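Support > Purchasing and Planning > Open tickets > Second kitting station, parts and budget

Opened by: Ingegerd Dahlgren, production planning
Assigned to: Veronika Leitner, Imero applications support
Status: waiting on customer

Ingegerd, 8:40
We need to place an order for a second kitting station before the January budget closes. I have 3000 left on the equipment line and the Toltell quote for new fingers alone is 490 a pair. Before I sign I want to know if the fingers we have now will do for all the parts, solenoids included.

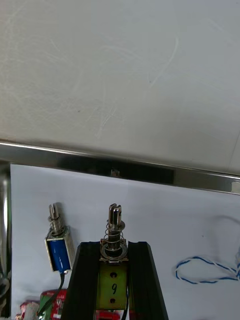
Can one set of fingers cover both the solenoids and the boards?
For a first order, plan on one set for both and keep the money for a spare pair. Custom fingers can be added later on the same mount.

Veronika, 9:25
Thanks. What is the cycle target, and will the second station run the same kit as the first?

Ingegerd, 9:50
Same kit: solenoids, driver board, harnesses. Target is 50 kits a shift. Stevov, who supply the bins, want a minimum order of 2 sets, so I have to pick the bin size now.

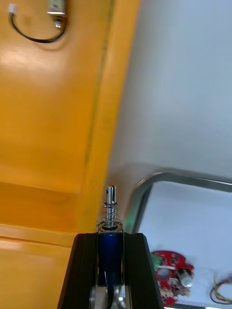 Bin size depends more on the leads than on the part bodies. A solenoid is small, but its lead needs floor space around it or it ends up under the next part. In your bin the loose one has its cable hanging in a wide loop with a white connector at the end, and I would size for that loop. Stay with the deep bins and don't let Stevov talk you into the shallow ones to save money.

Ingegerd, 10:30
OK, deep bins. Next is the board. Nikolaidis make it for us and they are asking if we want a handling tab added to the outline. It would mean a new tooling charge, which would come off the same budget line. I'd like to avoid it.
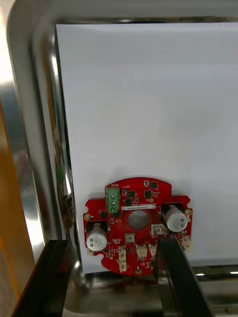

Driver board held upright in the standard fingers, tray behind.

Veronika, 11:15
I would not pay for the tab yet. Ask Nikolaidis for a drawing with the keep-out areas marked, mainly the capacitors and the white connectors, and set the grip points from that. If the drawing leaves no usable edge we can talk about the tab again.

Ingegerd, 1:10
Drawing requested. Last item is the table. Facilities want to know if the second station can use the same layout or if I need to budget for a bigger top.

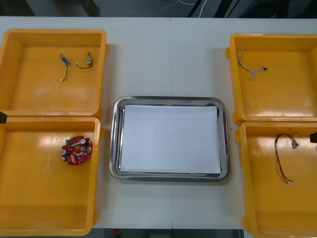 Station layout, tray in the middle, bins stacked in pairs left and right.

Veronika, 1:45
Same layout is fine. Have facilities check the seam between the two work surfaces for level before the tray goes down — shims are cheap, but put them on the list so they get ordered.

To move this forward please send:
- signed Toltell quote, one pair of fingers as spare
- Stevov order form, deep bins
- Nikolaidis drawing when it arrives
- bench height from facilities

I will hold the station price until the end of the month. Ticket goes to waiting on customer.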